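Posted 21/06/2024 by the Olley Leisure Studies Group

4.2 Wiping as a shared duty

Members at the Hitau gym were asked to wipe down each cardio machine after use. Our log covers 2,302 visits, and in 183 of them the cloth went anywhere near the crossbar handle. The screen, which hardly anyone touches, did rather better. People seem to clean what they can see themselves in.
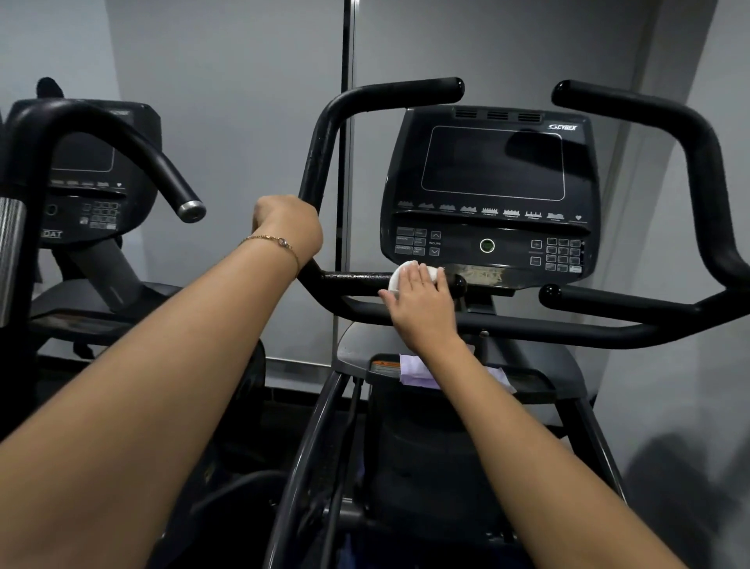 Figure 6. Wiping the lower crossbar handle of a Cybex machine with a folded white cloth, the other hand on the upper left handlebar.

Holding on with one hand while cleaning with the other raises an awkward question of order. A handlebar wiped first and then used for balance has, by any strict standard, been un-wiped. We coded these as "clean" in April and have regretted it since – the colour-coded sheets are available on request.

Comments

treadmill_deb: My gym has a sign about this. The sign is filthy.

K. in Moncton: Did you count sleeves?

rowerno2: What about the plus and minus buttons? Those get jabbed all day.

Contact: Plenadis Papers | © Plenadis | Back to top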